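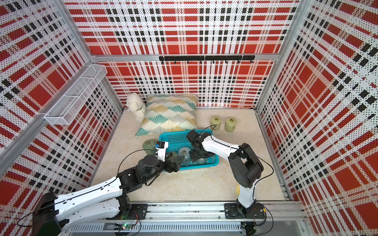 Speaker notes, Solheim Home Storage Seminar, session 4

Good morning, and thank you for attending. Today's subject is wall storage in small rooms.

Begin with the hook rail. Umaneo recommends hanging daily items first and leaving 2 hooks free for guests.

Move to the wire-mesh shelf basket. Its compartments suit mail, gloves and keys. Heavier goods belong in a basket on the floor.

Pause for questions on cushions and soft toys. Refer fabric care inquiries to the Grundholm desk.

Handouts are available at the exit.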